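Chapter 5
Chores: Can Machines Do Them Yet?

In this chapter
Why laundry is harder than welding
What counts as "doing" a chore
How people teach a machine to handle cloth
Before you start: review grip force and friction from Chapter 3.

Go find a sweatshirt. Any one will do, as long as it has been worn and tossed somewhere. Now fold it, slowly, and pay attention to your hands. You probably pinched a bit of cloth, lifted it, let it hang, and changed your mind about where the sleeve was. You may have slid a finger under a layer to check whether it was one layer or two. All of that took a few seconds, and you have been able to do it since you were small. For a machine, every one of those moves is a research problem — and a wonderful one!

Factories have had robot arms for decades, and they are very good at what they do. An arm on a car line can return to the same spot all day because the part is the same shape every time and sits in a fixture built to hold it. Cloth gives us no such help. Drop a shirt twice and you get two different shapes. Half of it is hidden under the other half. Pull on a corner and the far side may move, or bunch up, or do nothing at all.
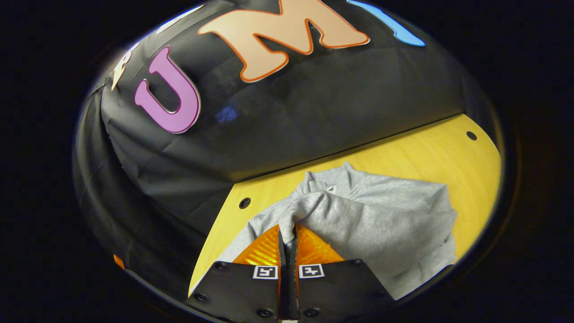
So where do we begin? Most teams begin with the grasp. Soft fingertips can give a little as they close, which helps when the thing between them is thin and slippery. A good pinch takes hold of just the cloth you want. A poor one grabs two layers, and the fold that follows is wrong before it starts.

The Grunier trials, which we return to throughout this chapter, show how much hangs on that first step. The team logged 3,809 attempts at folding a single garment. When the first pinch was clean, the rest of the fold often went well. When it was off, the machine usually carried on as if nothing had happened — and that may be the more interesting failure. A person would have noticed and let go.

The shop floor has its own version of the puzzle. At Jerau, a small upholstery plant, machines cut the fabric and people still feed it to the sewing stations. We will look at why in Section 2, then compare it with the Stilov towel line, where every piece is a plain rectangle and the machines do much better.

Think about it
Pick a chore you did this week. Which part would be easiest to hand to a machine, and at what point would you want to step in?

Key terms
deformable object, grasp, layer separation, recovery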